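Cherry Mae Gatchalian has opinions about washing machines, and she had most of them out before I'd taken my coat off. She runs the laundry room at Staniforth, a block of furnished rentals, and has washed other people's socks for long enough to be suspicious of anyone who owns white ones.

"People come in and go straight for the knob," she said. "They turn it all the way round, like they're opening a safe. Then they pick whatever they picked last time." 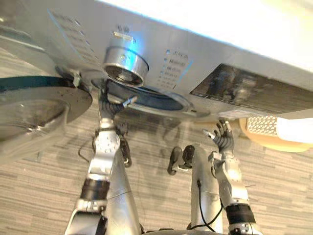 She uses two programs herself, a quick one and a long one, and regards the rest as decoration. "Somebody got paid to think those up. Good for them." Spin speed is another matter. She keeps it at 1000 for nearly everything and has argued the point with Ryota Katayama, who handles repairs for the building and would like it lower.

"He says it's kinder to the bearings," she said. "I said, who's kind to me when the towels come out dripping?"

Katayama, reached later by phone, stood by the bearings. He also asked me to pass on that the door should be left open between loads. "She knows," he said. "Tell her again."

She does know. She also checks the rubber seal with her fingers after every wash, and her haul in December included a guitar pick, a baby sock and a key that fits no lock at Staniforth — she has tried it in almost 70 of them.

Dark clothes get their own load, inside out, with the basket parked close by so nothing lands on the floor. She shakes each piece before it goes anywhere. Balled-up sleeves, she says, are a moral failing.
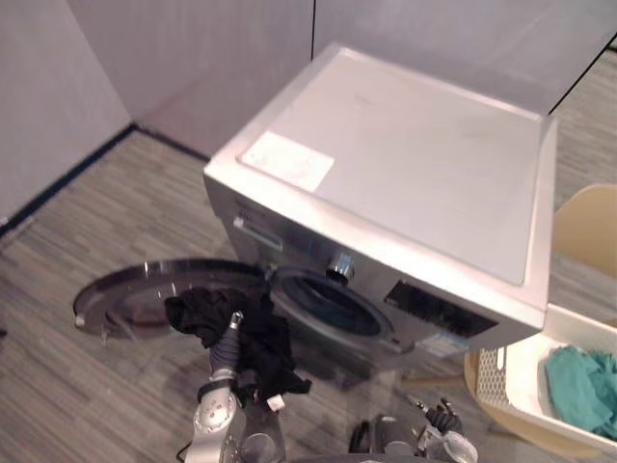
Does she ever read the care tags?

"Once, when the thing is new," she said. "After that I go by feel. If it's been through me ten times and it's still a shirt, it can take an eleventh."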